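How to plan and budget for a hand-held gripper kit for kitchen tasks

I have been asked for this so often since December that I thought I had better sit down and write it out properly, with a cup of tea at my elbow and the spreadsheet open beside me. It is for small groups (a university lab, a little company, a keen pair of friends with a spare worktop) who want to record people doing everyday handling jobs with a hand-held gripper, and who have to put a sum of money in front of somebody first.

I am going to assume you know what the gripper is for and only want help with the buying. If you are after advice on training, my colleague Volodymyr Zakharchenko is far better at that than I am, and much more patient!

Step one: write down the tasks before you open a single catalogue

I know how tempting it is to start with the hardware. We did it ourselves, and we ended up with a very handsome set of wide jaws from Trarnell that would have been lovely for picking up boxes and were hopeless with a teaspoon. So take a sheet of paper and write out what the gripper will be asked to hold. Be fussy about it. "Cutlery" is no good to you. "Thin metal handle lying flat on a towel" is much better, and "glazed soup spoon with a curved handle" is better still, as each of those wants something a bit different from the fingers.

Next to each item put the widest and narrowest part you will need to grip, and whether it is slippery. You will be back to this sheet over and over, so keep it somewhere safe.

Step two: choose the fingers and pads together

Most of the sellers I have dealt with price the fingers and the pads on separate lines, and it is very easy to budget for one and forget the other. Hard plastic fingers with nothing on them are cheap and last for ages, but they skate about on anything glazed. Foam pads give you a kinder grip and forgive a slightly crooked approach. The trouble is that they wear, and they pick up crumbs and grease, so they belong with your running costs, in the same part of the sheet as tape and cleaning cloths.

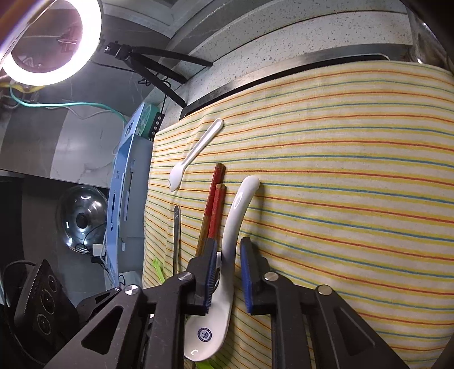
My own habit is to order 3 sets of pads for every gripper at the start: one to use, one clean and ready, and one in the drawer for the day the post is late. Buy them all from the same batch if you can. We once topped up from a different supplier, and the new foam was a good deal stiffer, so everybody had to learn how hard to squeeze all over again. Ask for a sample before you commit. Novis sent us one without any fuss, and I have gone back to them ever since for that very reason.

While you are at it, price up the spare screws and the linkage plates as well. They hardly cost anything, but waiting a fortnight for a screw while a room full of people twiddle their thumbs costs rather a lot.

Step three: the things to be picked up

People laugh when I give this its own line, but do please give it one. You want old things and new things, light plastic and heavy china, bits of wood that have seen some use. Charity shops are wonderful for this, and half the fun of the job if you ask me. I set aside 200 pounds and have never yet managed to spend it all, though I have come close in a good shop on a rainy afternoon.

Get a few cloths, too. A patterned one and a plain one, at the very least. What lies underneath an object changes how it slides, and it changes what the camera has to make sense of.

Step four: light, power and cables

Decide where the lights will go before you work out how many metres of cable to buy, and then buy longer than you worked out. A ring light on a jointed arm is a sensible thing to begin with. You can swing it about until the glare on shiny things settles down, and it clears off out of the way when you want the worktop back. Check that the clamp will open wide enough for the thickness of your counter. I say this with feeling, having sent two back.

Count your sockets as well, and allow for a decent extension lead with its own switch. If your worktop has cooking equipment on it, find out from whoever looks after the building what may be plugged in alongside it, and get the answer in writing.

Step five: put the sheet together

Ours, for one station, looked like this in the end, in pounds:

Hand-held gripper with foam-padded fingers (Hoxha): 339
Spare pads, plates and screws: 85
Camera and mount: 410
Ring light, arm and clamps: 96
Cables, extension lead and hub: 70
Objects and cloths: 200
Storage drives: 240
Put by for breakages and surprises: 560
Total: 2000

You will see that the last pot is the biggest single line, and I was given quite a talking-to over it at the time. Zdenka Stojanović, who signs off our spending, wanted it halved. I asked her to leave it alone for one season and promised to hand back what was left over. We got through most of it, chiefly on a second camera mount and a replacement drive, and she has let it stand since.

Step six: order in two goes

Place the first order for one full station and use it every day for a fortnight. Keep a notebook next to it and jot down whatever gets on your nerves. Then place the second order, with the notebook open in front of you. If you are buying for several stations this will feel dreadfully slow, I know, but you will change your mind about at least one part, and it is much nicer to have changed it before you own six of them.

Do ask about delivery times when you get your quotes. Drikum were the cheapest for mounts by a fair way, but their parts came by sea, and we had to plan a good two months ahead. If you have a fixed start date, write it at the top of the sheet and work backwards from there.

I will add a page on storage and labelling when I get a free afternoon. The blank version of the sheet is on the downloads page, under the gripper heading.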